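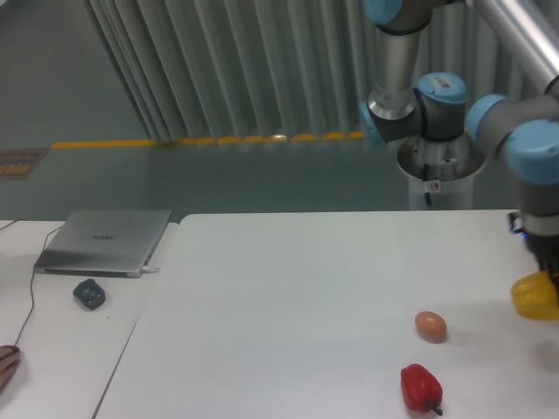 Two white tables pushed together, thin gap between the tops: best way to close or bridge it?

Posted by seamline_3023 in Furniture and Fittings

I have two white tables standing side by side as one work surface. The larger one has rounded corners. The smaller one sits against its left side and holds my laptop. The heights are nearly equal, but there is still a thin dark seam running the full length of the join, and the laptop's plug ends up right beside it.

The larger top doubles as food prep space. At the moment there is an egg and a red pepper on it, and by the evening there will be flour. Crumbs and liquid go into the seam and I can't get them out without pulling the tables apart. The tables also creep. After a week of normal use the gap has widened enough to take a pencil.

What I have tried:

Masking tape across the top. Lifted at the edges after two days and left residue.

Felt pads under the feet. Made the creep worse.

Folded card under one foot of the smaller table. Corrected the height, but the card compresses and has to be replaced.

Requirements: the tables must come apart again when I move in July, and I would prefer not to drill the tops. The larger table is a Dolthorpe. I don't know the make of the smaller one. Floor is sealed concrete.

Rostam Bakhtiari
Posted May 2, 2026

Treat these as separate problems and do them in this order: height, creep, seam. A filler put in before the tables are fixed in position will shear.

Height. Remove the card. Check whether the legs have threaded feet. Many do, and the adjustment is hidden under a plastic cap. Lay a steel rule across the join, on edge, at the front, middle and back. Turn the feet on the lower table until no light shows under the rule at any of the three positions. If there are no threaded feet, use hard plastic shims. They don't compress under this kind of load.

Creep. Take off the felt and fit rubber pads. Felt is meant to slide. Then join the tables from below. If there is a frame rail under each top, put a clamp across the two rails at each end, with a scrap of rubber under the jaws. Tighten until the edges touch, then stop. Two clamps are enough for tables of this size. This needs no holes and comes off in a minute. If the legs get in the way, a ratchet strap around the adjacent legs will do the same job, although it tends to pull the bottoms together and open the seam at the top. Fit it as high on the legs as possible.

Seam. Once the tables are held, measure the gap again. If it is under a millimeter, leave it and wipe along it. If it is more, press in a length of soft silicone cord slightly thicker than the gap. It should sit just below the surface. Pull it out and wash it when needed. Don't use sealant from a tube. It bonds to both edges and you will damage one of them in July.

The rounded corners will leave a small notch at the ends of the join if they fall on that side. Cord won't hold there. Stop it short.

Cirkine
Posted the same day

Get a T-shaped silicone strip, the kind sold for the gap between a stove and a counter. Covers the seam, lifts off, goes in the sink. White ones are easy to find.

Only problem is it stands up a bit so you can't roll dough over it.

drarnmont_workshop

I would move the laptop before anything else. Liquid that gets into that seam can reach the plug. Run the charging cable off the back of the smaller table and fix it to the underside with adhesive clips, then use the join side only for things that can get wet.

On the clamps: agreed, but check them again after a few days. Rubber pads settle, and mine needed another quarter turn.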